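Início | Opinião | Cidade | Casa | Assinaturas

Morar no último andar não devia sair mais caro

347 partilhas · 44 comentários

Durante anos, os sótãos serviram para guardar malas e enfeites de Natal. Agora são anunciados como estúdios, e a renda pedida é muitas vezes igual à do apartamento de baixo, que tem paredes direitas e janelas a sério.

Em fevereiro visitei um desses estúdios na rua Ludier. O anúncio falava em 44 metros quadrados. Medidos à altura em que um adulto consegue estar de pé, sobravam bem menos. A agência, a Otov, respondeu que a área estava correta porque contava o chão todo. É verdade que contava. Também contava o canto onde só cabe uma caixa de sapatos.

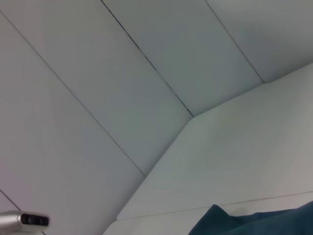 Quem devia pagar pelos metros onde não se consegue estar de pé? O senhorio, com um desconto na renda proporcional à área que não se usa.

A regra seria fácil de aplicar. Bastava que os anúncios trouxessem dois números — a área de chão e a área com altura útil — e que a renda se calculasse sobre o segundo. A Fadow, que gere prédios no bairro Lennox, já publica os dois nas suas fichas, e não consta que tenha ficado com casas vazias.

Os proprietários dizem que converter um sótão custa dinheiro, e custa. Isolamento, escadas e canalização pagam-se caro. Mas essa despesa recupera-se com os anos de arrendamento, enquanto o inquilino continua a bater com a cabeça no mesmo sítio.

Há ainda o calor. Em julho, um último andar mal isolado obriga a dormir com tudo aberto, e nenhum anúncio menciona isso. Eu começava pela área, que se mede com uma fita métrica numa tarde.

Partilhar | Guardar | Comentar (44)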